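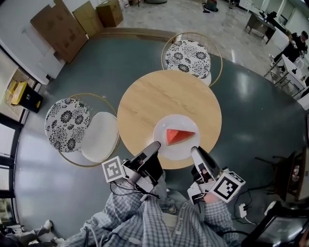 Four days at Grerton with the signal platoon

I have been back from annual training long enough to get the laundry done, so I am writing this up before I forget the order of things. Last year I waited until December and ended up with half a page.

For anyone new to this blog, I am a part-time soldier. I do one weekend most months and a longer block in the summer, and the rest of the time I have an ordinary job that has nothing to do with the Army. I work in communications, meaning radios, antennas, cable, batteries and a lot of waiting. Nothing I write about here is sensitive. If you are hoping for frequencies or anything like that, you are on the wrong page.

The exercise this time was called Grotineo. I don't know where the names come from. It ran for 4 days at the Grerton training area and the idea was to practice moving a headquarters while keeping it in contact with everybody. In real terms that means you set up a set of tents, get all the radios working, and as soon as they work someone tells you to take them down and drive somewhere else.

There were 56 of us on the headquarters side. The line companies were out in the woods doing their own thing and we mostly knew them as voices.

Getting there

We loaded the trucks the night before and left from the armory at 4 in the morning. The plan said we would be on the road by then and we were, which is better than last year. The generator trailer had been a question mark all week. It had a bad light connector, someone had fixed it with the right part this time, and the lights stayed on for the whole trip.

The convoy was 17 vehicles in two groups. I was in the second group, as the passenger in the cable truck. The passenger's job is to run the radio, read the route and keep the driver awake. We stopped at the rest area outside Pitlow to check tires and straps. One of our antenna bags had worked loose and was hanging half over the tailgate. I had tied that one, so I heard about it for the rest of the week.

Grerton itself has not changed. There is the gate, the gravel lot, the wash rack, and the long building where you sign for ranges. The main road in has been graded since last summer. The road to the north side has not, and you feel every foot of it in the back of a truck. We were sent to the north side.

First setup

Our first site was a stand of pines on a low rise. From a concealment point of view it was good. From a radio point of view it was all right for the short-range sets and poor for everything else. There is always a small argument between the people who want the headquarters hidden and the people who want it to be able to talk, and the first group usually wins.

The standard we were working to was everything up and checked in 45 minutes. We missed it. The tents were fine and the generators were fine. What cost us was cable. Somebody had packed the reels in the order they came off the shelf instead of the order we would need them, so the long runs were at the bottom. We emptied most of the truck onto the ground to get at them. After that we repacked properly and wrote the order on a piece of cardboard taped inside the tailgate. That card stayed there through the rest of the exercise and I would like to see it made permanent.

The remote antenna went on the back side of the rise, 780 feet of cable away. That sounds excessive, but it is normal to keep the antenna well away from the people. You walk the line in daylight, tie it off to trees where it crosses a track, and then walk it again at night when someone reports that the signal has dropped. I walked it twice the first night. Once it was a loose connector. The other time nothing was wrong and the person at the other end had turned their set off to change a battery.
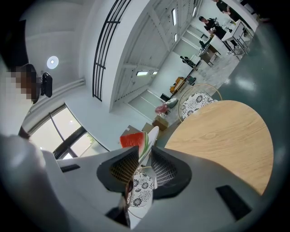
The first move

We got the order to move at two in the morning. Everyone knew it was coming, and it still felt early. The rule was no white light, so you do it with red headlamps or by feel. Tents come down quietly enough. Stakes don't. If you have ever tried to pull a two-foot steel stake out of hard ground in the dark without making noise, you know.

The way it is supposed to work is that half of the headquarters stays and keeps running while the other half goes ahead and sets up. Once the new site is up and talking, control gets passed over and the first half packs. On paper you never lose contact. In our case we lost it for a while in the middle. The forward half reached the new site and found that the field we had been given was already being used by an engineer unit, who had dug it up. They were nice enough about it. We went across the road instead.

Across the road was lower ground. The first antenna position gave us nothing at all. The second gave us one of the companies and not the others. By the time we had a mast up on the third spot it was starting to get light and the exercise staff had written us up as out of contact. Fair enough. We were.

I will say that the handover itself went well once we had the link. The radio log was up to date, the map matched the log, and the people coming on shift could read the handwriting. Two years ago none of those things would have been true.

Wednesday

Wednesday was the day the staff put in all of their extra problems. These come on slips of paper. An umpire walks up and hands you one, and whatever it says has happened. The generator has failed. Your operator is a casualty. The main radio has been jammed and you are to go to the alternate plan.

We had the generator one first. The spare started on the second pull and was carrying the load in a few minutes. Then the casualty one, which took out our best operator and put me on the main net. I can do it but I am slow. I write everything down in full before I answer, and on a busy net the other stations get impatient. A call sign from one of the line companies asked me twice if I was still there.

The jamming one was the most useful. The alternate plan was in the folder and everyone had signed for having read it. When the time came, three of the stations changed over correctly, one went to the wrong setting, and one never changed at all and spent half an hour calling us where we had been. In the end a runner was sent in a truck. I don't blame that station much. Their copy of the plan turned out to be the one from the previous exercise, with the same cover sheet. We have asked for the version to be printed on every page.

In the afternoon it rained, and it kept raining until after dinner. The cable crossings held up. The ditch around the operations tent had been dug on the uphill side only and the water went around it and came in through the back. We lifted the boxes onto pallets and dug the rest of the ditch in the rain.

Food was from the mobile kitchen, and it was good. I had expected to be eating out of bags the whole time. We had eggs in the mornings and a hot meal at night, and coffee whenever the burner was lit.

Gear notes and what I'm changing

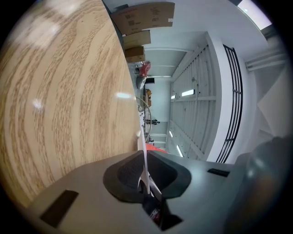 Reading time for this section: 3 minutes

I get a few messages every year asking what I pack, mostly from people going to their first annual training, so I'll put it down again with changes.

Boots. I took two pairs and wore both. I would not go with one. The second pair does not need to be new or expensive, it just needs to be dry.

Gloves. Leather work gloves for stakes and cable, and a thinner pair for typing and writing when it is cold. I lost one of the thin ones on the north side road. If you find it, it's a right hand.

Notebook. The waterproof kind, and pencils. I used to bring pens. Every pen I owned had quit by the second day of rain last year.

Headlamp. Get one that comes on red first. Mine goes through white before it gets to red and I got yelled at for it during the first move. I have already ordered a different one.

Sleeping gear. I took the heavy bag and was too hot every night. Next summer I'll take the light one and a liner.

Things I carried and never used: the folding stool, the second flashlight, a paperback, and a large bottle of bug spray. The bugs were not bad this year.

One thing I borrowed and will now buy is a small roll of bright tape for marking cable at the track crossings. We had a vehicle drive over an unmarked run on the last day and it cut clean through. It took us an hour to find the break, and splicing it was the quick part.

Last day and the drive home

The exercise ended at noon. After that it is all cleaning. The wash rack at Grerton has two working bays and there was a line for both of them. Cable has to be walked out straight, wiped down and wound back onto the reel by hand, and we had a lot of wet cable. My hands are still a bit raw from it.

The review was held on the bleachers by the gravel lot. Signals got a mixed mark. Setup times got better with every move and by the last one we were inside the standard. The gap in contact during the first move was brought up, and so was the folder problem. On the good side, the logs were mentioned. The Robles detachment, who had been playing the higher headquarters, said our reports were the easiest ones to read.

We came home by the same route, through Pitlow. The antenna bags stayed where they were. I had checked them myself at the wash rack and then again at the gate.

Next drill weekend is inventory, so there won't be much to write about. After that there is supposed to be a class on the new masts, and I'll post about it if it goes ahead.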